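4.2 House rules for the work area

We wrote our rules after the first 200 episodes, which I wouldn't recommend to anyone. Tzu-hsuan Chou and I borrowed the skeleton from the Fetham checklist and crossed out whatever we kept ignoring. Five rules survived.

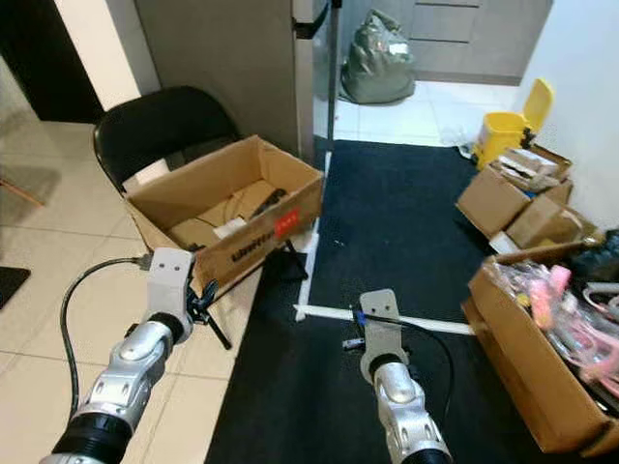 The first is dull but it matters most: check the cable slack before you move either arm. We ask for a full reach in both directions, done slowly, with a second person near the stop button. Rule two covers the floor. Tape goes down before the session starts and stays put until the log is closed. 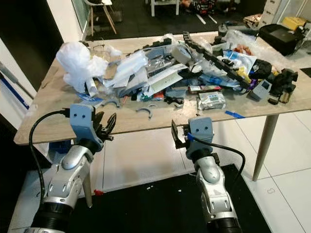
Figure 6. Both arms at the table, with mixed packaging and parts.

Rule three gave us the most arguments (Tang wanted every item listed, I wanted my lunch). We settled on logging only what gets grasped. Boxes fall under rule four, so the flaps must be open and clear of the grippers at the start.

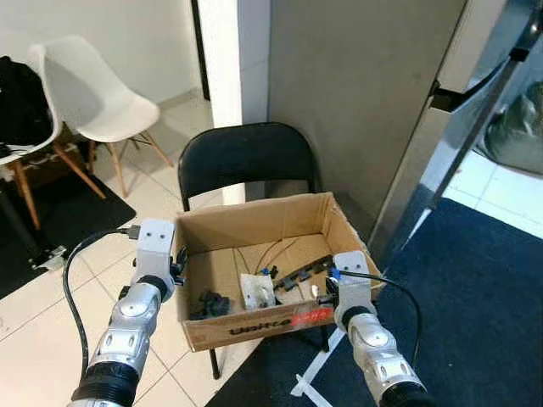
Figure 7. Grippers at an open cardboard box on a folding chair.

Rule five is to stop when you're tired. We cap a shift at 36 episodes, and I've gone over it twice.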